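Remska Dual-Arm Mobile Unit: Planning and Set-Up Guide

Section 2. Planning the Purchase and the Work Cell

2.1 Scope

This section covers what must be settled before an order is placed: floor space, counter height, power, software seats and spare parts. Mechanical assembly is in Section 3. Network set-up is in Section 4. Complete the steps in order. Several line items on the order form depend on measurements taken in step 1.

2.2 Before You Begin

You will need:
Floor plan of the room, with door widths
Tape measure
Electrical drawing or a list of circuits with breaker ratings
Budget worksheet (supplied with the quotation)
List of the objects the unit is expected to handle

NOTE: The worksheet has separate tabs for capital and operating costs. Software seats and service plans go on the operating tab even if your purchasing office intends to pay for them up front.

2.3 Planning Steps

1. Measure the work surface. Record length, depth and height above the finished floor. If the surface is not yet installed, use the height on the cabinet drawing and mark the entry as provisional.

2. Measure the approach. The base needs 40 inches of clear floor on the side from which it will work. Count chairs, stools and open cabinet doors as obstructions unless they will be moved out permanently.

3. Check the route from the loading door to the room. The shipping crate is 62 inches long. Where a hallway turns, measure the diagonal as well as the width. Units can be uncrated at the dock, but the crate must be kept for the length of the warranty.

4. Assign a circuit. The charging dock requires its own circuit. Do not share it with a refrigerator, a compressor or lab ovens. If a new circuit is needed, get the electrician's quotation now and enter it under Site Work.

5. Sort the object list. Enter each object under one of these headings: upright containers, containers lying on their side, open vessels, loose round items, flat items, thin items. Mark anything made of glass. The Cordeiro gripper selection table (Appendix B) uses the same headings.

6. Select grippers. Both arms ship with the standard two-finger gripper. If the list includes thin items such as spoons, add the Cordeiro fine-tip finger set, one per arm. Finger sets are priced by the pair and are not covered by the service plan.

7. Order the simulation seat. One Tondton seat is included for the first year. Each additional seat is $1,287 per year. A seat is tied to a workstation and can be transferred twice in each license year.

CAUTION: Do not release the purchase order for site work until step 8 is complete. Changes to counter height after installation are at the customer's expense.

8. Build the room in Tondton and run the reach check. Enter the dimensions from steps 1 and 2, place stand-in objects from the library, and view the counter from the robot side. Use a mixed set of objects and fill the counter to the level expected in service. Save the layout with the quotation number in its name.

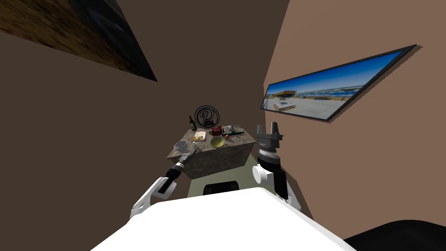
Figure 2-1. Layout view in simulation, robot side. Both arms forward, mixed objects on the counter.

9. Review the results. For each object, the report lists Reach, Marginal or No Reach. Marginal results at the back of the counter are common. Try a shallower counter or a second approach side before pricing the extended forearm option.

10. Enter spares. The minimum holding is one finger set and one wrist cable per unit. Sites more than a day's shipping from the Akow parts depot should also hold a dock contactor.

2.4 Budget Notes

Quotations are valid through the end of the month printed on the first page. Freight is quoted separately and is recalculated when the order ships.

Simulation confirms reach and clearance only. Grip force, surface friction and cycle time must be tested on the installed unit. Allow for commissioning labor in the same budget year as the hardware.

If the worksheet total exceeds the approved amount, remove items in this order: extra simulation seats, extended forearm, second charging dock. Do not remove spares or site work.

Return the completed worksheet and the saved layout with the order form. Orders received without a layout are placed on hold.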